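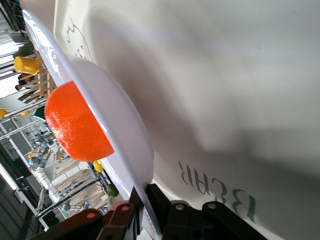 접시 물얼룩 없애기 (메모해둔 것 정리)

흰 접시에 뿌연 자국. 세제 문제 아닐 때 많음. 물때임.
식초 50ml에 미지근한 물 한 대접, 10분 담갔다가 헹굼. 끝.
회색 줄은 포크 자국. 베이킹소다 되직하게 개서 손가락으로 살살. 철수세미 절대 금지!! 금테 있는 접시는 식초도 소다도 하지 마세요. 저 한 개 망침.

헹굴 땐 마지막만 뜨거운 물. 그래야 빨리 마름. 행주는 면으로, 섬유유연제 쓰면 물을 안 먹어요. 유연제 넣고 빤 거면 한번 삶으면 되요.
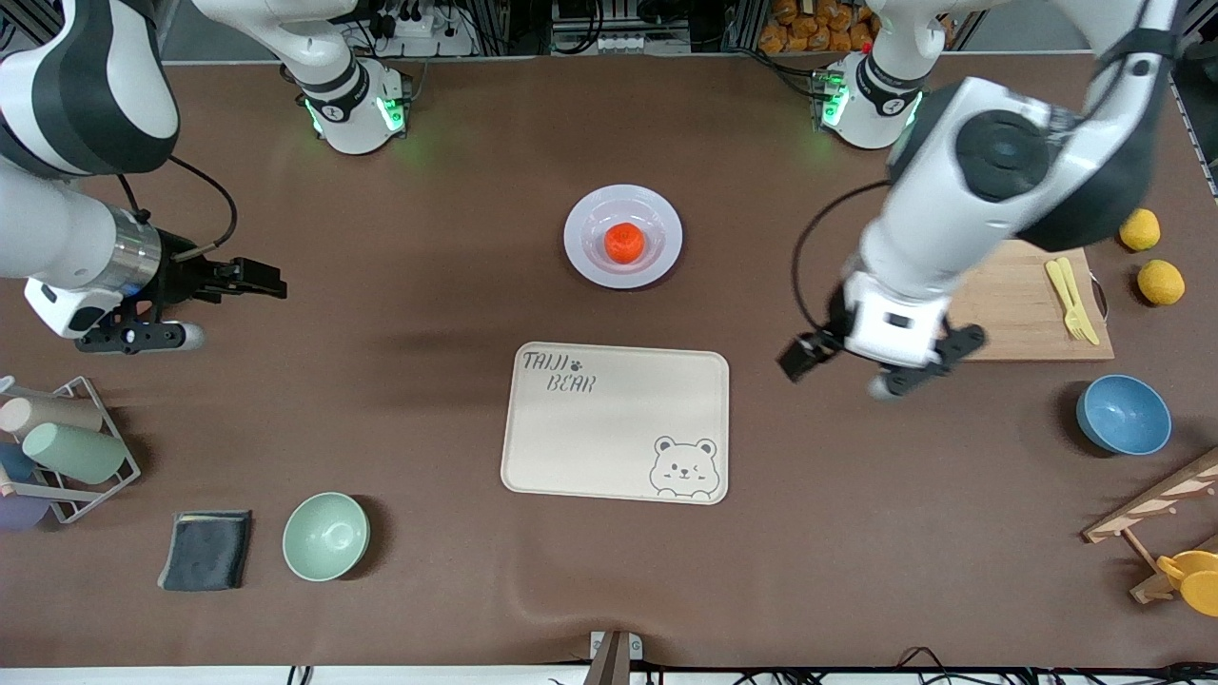 작업대 상판 끈적임

기름때는 주방세제 한 방울 + 따뜻한 물. 닦고 바로 마른걸레. 물기 오래 두면 나무는 들떠요.
테이프 자국은 식용유 발라 5분, 카드 모서리로 밀기. 그다음 세제로 한번 더. 드라이기도 되는데 코팅 상판은 비추.
컵 자국(하얀 동그라미)은 마른 천 깔고 다리미 약하게 잠깐씩. 스팀 끄고. 안 지워지면 그냥 두세요, 더 문지르면 광 죽음.

행주 싸게 사는 곳

시장 그릇집 두 장에 2000원. Haberkorn 거는 두껍고 잘 안 말라서 난 별로. 얇은 게 최고.
10월에 산 거 아직 멀쩡함. 누래지면 과탄산소다 한 숟갈에 뜨거운 물, 환기 꼭 하구요.

수세미 편은 다음에 올릴께요. 2021. 1. 16.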